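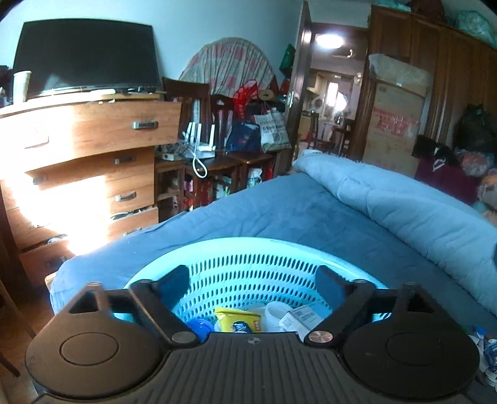

## Clullow grip comparison: hand-held set, bedroom basket

Version of 2024-11-02. Maintained by Loïc Courtois.

Clullow is a small collection of recordings made with hand-held grippers. We use it to compare two finger types before we decide which of them goes on the arm in our Bollville workshop. This card explains the part with the basket on the bed. The kitchen and shelf parts have their own cards in the same folder.

### What is compared

- **Type W (Wonditdale fingers).** Stiff, short, with a flat contact face. They close quickly, but they push light packets away if the approach is not straight.
- **Type S (Szczepańska fingers).** Softer contact face and a little more travel. They forgive a bad angle, and they are slower to open again.

Both types fit on the same body, and the operator changes them between blocks. The finger type is written in `session.csv`, column `finger`. Please read it from there and do not guess it from the video, as the view changes very much with the light.

### The task

The operator takes one article out of a round plastic basket, or puts one in. The basket stands on a bed, and this is harder than a table. The sheet gives way when you press, the basket leans, and the height of the rim is different at each attempt. We wanted this difficulty, because on the workshop table both finger types had nearly the same result in June.

Articles are snack packets, small boxes, bottle caps and similar light things. The packets were the most useful for us. They bend, they shine in the sun, and the upper edge is often the only part you can reach from above.

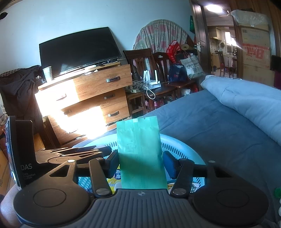

*Green packet held upright above the basket, blue-faced pads at its sides.*

### Size and format

| Item | Value |
|---|---|
| Attempts in this part | 700 |
| Attempts with a failure note | 53 |
| Finger changes | 8 |
| Longest attempt | roughly 600 video frames |

Each attempt is one folder with `video.mp4`, `width.csv` (opening of the fingers) and `pose.csv`. The clocks of the three files are already aligned. If you find a shift, write to Loïc with the folder name.

### Failure notes

The notes are free text and were typed by the operator directly after the attempt. The words we use most:

- `slip`: the article left the fingers while it was lifted
- `push`: the article moved away before the fingers closed
- `rim`: a finger touched the basket edge and the attempt was stopped
- `two`: two articles came up together

An empty note means only that nothing was typed. We found several slips without a note when we looked at the videos again, so please do not calculate a success rate from this column alone.

### Known problems

1. Strong sun reaches the furniture at the left of the room and this area is overexposed. We kept the exposure automatic, so the brightness can jump when the gripper turns.
2. The finger opening is less exact near the fully closed position. For thin packets, treat small values with care.
3. Type W has more attempts with boxes than Type S. Compare them per article and not over the whole part.
4. Some labels on the articles are in Chinese. We have not translated them, and the `article` column uses our own short names.

### Still to do

- Second operator for the Type S blocks
- Split file for training and testing
- Calibration sheet for the new pads, promised from Wonditdale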